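Norndale Basketball Play-by-Play and Roster Records

README, release 5
Maintainer: Gopinath Varma
Last revised 14th December

Summary

This dataset contains play-by-play logs, box scores and roster registrations for the Norndale men's and women's basketball leagues. It covers 298 regular season and playoff games. It was compiled from official scoresheets, league registration forms and, where the scoresheet was illegible, from the broadcast call. The intended use is lineup analysis, substitution modelling and studies of the import player rule.

The dataset does not contain player tracking data, shot coordinates or video.

Contents

games.csv: one row per game, with home club, away club, venue, tip-off time, final score and overtime flag.
events.csv: one row per recorded event. Events are ordered by period and then by sequence number. The game clock is stored as seconds remaining.
box.csv: one row per player per game. Derived from events.csv and checked against the signed scoresheet.
rosters.csv: one row per player per registration period, including eligibility status.
corrections.csv: a log of every value that differs from the signed scoresheet, with the reason for the change.

All files are UTF-8, comma delimited, with a header row. Missing values are empty strings. Do not read an empty value in the assists column as zero. Some venues did not score assists in the women's league, and those cells were left blank on purpose.

Eligibility status

The status column in rosters.csv takes one of four values: domestic, import, naturalized, pending. A club may dress a maximum of two players with the status import. Naturalized players do not count toward the limit from the date the league office accepts their papers, and that date is stored in status_from. A player whose status changed mid-season has two rows. Join on player_id and the game date, never on player_id alone.

Pending players could dress for exhibition games only. Exhibition games are not included in this release, so a pending row with no matching box score entry is expected.

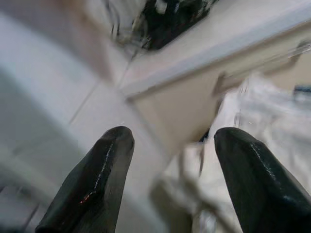 Birthplace is recorded as written on the form and has not been geocoded. Spelling of place names varies between forms for the same player. Where two forms disagree, the later form was kept and the earlier value was moved to corrections.csv.

Event coding

Each event has a type, a subtype and up to two player identifiers. The first identifier is the player who acted. The second is used for assists, steals, blocks and drawn fouls. Team rebounds and shot clock violations carry a team identifier and no player identifier.

Substitutions are coded as a pair of rows with the same clock value. The outgoing player is listed first. In games scored at Surnero the table crew entered substitutions at the next whistle in place of the actual stoppage, which shifts some stints by one possession. These rows carry the flag late_sub. We recommend excluding them from plus-minus calculations, or at minimum reporting results both ways.

Free throws are coded individually. A trip of two has two rows, with the subtype 1of2 or 2of2. Technical free throws have the subtype tech and do not affect possession.

Fouls follow the league's own classification. Unsportsmanlike fouls were introduced as a separate category partway through the period covered. Before that change they were scored as intentional, and the two have been left distinct. Users who need a single category should merge them in their own code and say so.

Collection and checking

Scoresheets were keyed by two people working separately. Eleri Pumphrey keyed the first pass for all clubs. Tomos James keyed the second pass for the men's league and Alun Ruddock for the women's league. Disagreements were resolved by Nia Morgan from the scanned sheet. Where the scan did not settle the matter, the field was left empty and the game was marked partial in games.csv.

Automated checks run on every build:

1. The sum of player points equals the team score in each period.
2. Five players per side are on the floor after every substitution pair.
3. No player with five personal fouls appears in a later event, other than bench technicals.
4. No more than two import players per club appear in any single box score.
5. Clock values do not increase within a period.

Check 4 fails for one game, Prakthorpe away to Surnero. The scoresheet lists three imports for Prakthorpe. The league upheld the result and the row has not been altered. It is documented in corrections.csv with the reason code office_ruling.

Check 5 fails wherever the officials reset the clock after a review. Those events carry the flag clock_reset and are correct as recorded.
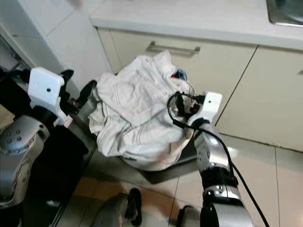
Known problems

Jersey numbers are not stable. Several clubs reissued numbers in December when the registration window reopened. Use player_id.

Two players at Prakthorpe share a surname and first initial. Box score entries before the December window were assigned to one or the other by jersey number, and the confidence column is set to low on all of them.

Minutes played are rounded to the nearest whole minute on the signed scoresheets. The minutes column in box.csv is calculated from substitutions and will not match the sheet exactly. The sheet value is retained as minutes_sheet.

Attendance is whatever the home club reported. Norndale's main gym has a posted capacity of 2,000 and that figure appears for several playoff dates without any supporting gate count. Treat it as a ceiling.

Defensive and offensive rebounds were not separated at every venue. Where only a total was kept, it is in reb_total and the split columns are empty.

Versioning

Release numbers increase when any value in a published file changes. Additions to the README alone do not trigger a new release. This release replaces the earlier player_id scheme, which was based on jersey number and club. A mapping table is provided as id_map.csv for anyone with analyses built on release 4 or earlier. It will be dropped from the next release.

Licence and citation

The data may be used and redistributed for non-commercial purposes with attribution. Player birthdates have been reduced to year of birth. Please do not attempt to restore full dates by linking to club websites.

Cite as: Varma, G., Morgan, N., Pumphrey, E., James, T. and Ruddock, A. Norndale Basketball Play-by-Play and Roster Records, release 5.

Reporting errors

Send the game_id, the sequence number and the value you believe to be correct. A scan or photograph of the scoresheet is preferred. Reports based on highlight clips will be logged but are not enough to change a value without a second source.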